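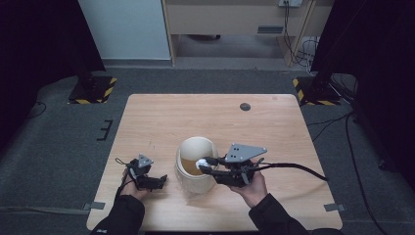
I work in a packing room at Halelska and we've been told part of each shift is now "demonstration time" for an automation project run by an outfit called Sokeo. You work with a gripper in each hand instead of your fingers. Putting one cotton ball in a cup that way is a job in itself. Management says no positions are affected. There are 55 of us and I don't buy it. Has anyone been through this, and did your job change?
Posted August 2, 2024

Answer 1
Same thing at Yeo, different vendor. They said 10 weeks and it went well past that. Nobody on my line was let go, but when 4 people left they weren't replaced. Draw your own conclusion. Also my wrists hurt. Ask for breaks in writing. 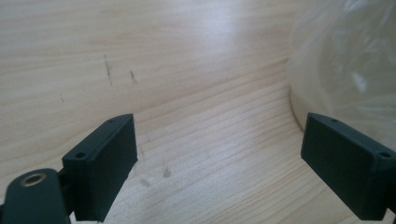
Gripper open over the wooden surface, nothing between the fingers

Answer 2
I'd worry less about the machine and more about your quota. Does demonstration time count toward it? At Sotetti it didn't at first, so we were recording slow, careful work and then rushing the real orders to catch up. It took a lot of complaining to get that fixed.
Ask who owns the recordings and whether they can be used to rate you - our supervisor was vague on both. And "no positions affected" means very little without an end date. Get one.

Answer 3
its just training data, they can barely pick up a sock. you'll be fine

Comment on Answer 3
People said that about the palletizer too. I used to run that station.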